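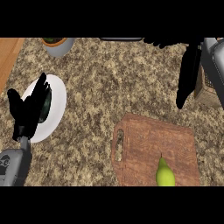
4.2 Effect of letterboxing on bimanual policies in simulation

The policy encoder expects a square input, while the simulated head camera renders a wide view. In the earlier experiments of Section 4.1 we resized the render directly, which stretches the image vertically and changes the apparent shape of every object on the counter. For the experiments in this section we keep the aspect ratio of the render and fill the remaining rows above and below with zeros. We refer to the two settings as "stretch" and "pad".

Figure 3. Head camera input to the policy under the pad setting, Ellden kitchen, food transfer task. Black rows at the top and bottom are fill values and carry no image content. Both arms are in view.

Task and data. The food transfer task is defined on a granite countertop with a plate, a cutting board and a small number of food items. The instruction names one item and one destination, for example "put the pear on the plate". The policy must select the arm, grasp the item, carry it to the destination and release it. Items may start on the board, on the plate or on the bare counter. A potted plant and a wicker basket stand near the limits of the workspace and are never named in an instruction. They are present in training and in test, at poses drawn from the same distribution.

We collected 1,546 demonstrations by teleoperation in the Ellden simulator. Both hands are recorded in every demonstration, including those in which only one of them moves. Demonstrations in which an item left the counter were removed before this count was made. Wrist cameras were rendered but are not used here, so that any difference between settings can be assigned to the head view alone. The operator saw the full render without padding in all cases. The same recorded states were then rendered again for each setting, which means that the two training sets differ only in how the pixels are mapped to the encoder input.

Policy. We use the Gaklow architecture described in Section 3 without change. The image encoder is pretrained and fine-tuned jointly with the action head. Actions are predicted in chunks as joint targets for both arms and both hands. Proprioception enters through a separate linear layer and is dropped at random during training to limit the tendency of the policy to ignore the image. We train 3 seeds per setting with the same optimizer, learning rate schedule and number of steps.

Under the pad setting the encoder receives patches that contain only fill values. We tested two ways of handling them. In the first, the patches are passed through the encoder like any other. In the second, they are masked out of the attention layers. The masked variant is faster at inference, but its success rate could not be told apart from that of the unmasked variant, and all results reported below use the unmasked one. Patches that straddle the boundary between image and fill are kept in both variants.

Evaluation. Each trained policy is run from 100 initial states held out from training. The initial states are shared between settings and between seeds. A trial is counted as a success if the named item rests on the named destination, no hand is in contact with it, and no other item has been moved off its support. Trials are stopped at a fixed time limit. We do not give partial credit for a grasp, although grasps are logged and used in the failure analysis below.

Results. The pad setting gave a higher success rate than the stretch setting for every seed. The gain was concentrated in items that are longer along one axis, such as the pear and the dark green items, where the hand must be aligned with the item before it closes. For items that are close to round, the two settings performed alike. This is in line with the expected effect of stretching, which changes the image-plane angle of a long item unless that item happens to lie along an image axis. A sufficiently flexible encoder could learn to undo this change, and we assume that the remaining gap would shrink with more data. We did not test this assumption.

Arm selection was little affected. Both settings chose the nearer arm in almost all trials where the item and destination were on the same side. When the item had to cross the center of the counter, both settings showed the same bias toward the right arm, which we trace to the habits of the operator and not to the image mapping.

Failure analysis. Prasert Wiriya labeled the failed trials of both settings by replaying the logged states, without access to the setting name. After trials that ended in a simulator contact error were set aside, 109 failures remained. The most frequent label was a closure beside the item, followed by a release before the item was supported. Closure beside the item was more common under stretch. Early release occurred in both settings and seems to depend mainly on how much of the destination is hidden by the hand. When an open hand is held over the plate, the fingers and palm can cover a large part of it, and the policy then has no direct view of the rim. The same hand may also hide part of an item already on the plate, so that the free area has to be inferred from earlier observations, which our policy does not keep.

A smaller group of failures involved items near the bottom of the render. Padding does not recover content outside the camera's field of view, and an item that meets the lower limit of the image is seen only in part. In these cases the stem end of a pear may be visible while its wider end is not, and the predicted grasp point moves toward the visible end. Tilting the camera down would reduce this effect at the cost of the far side of the counter. We kept the camera pose fixed to remain comparable with the Hullness and Ruangrit baselines in Section 4.1, both of which were trained at this pose.

Based on these results, the pad setting is used in all remaining experiments. The transfer experiments in Section 4.3 apply the same mapping to the real camera stream, with the fill rows placed at identical positions.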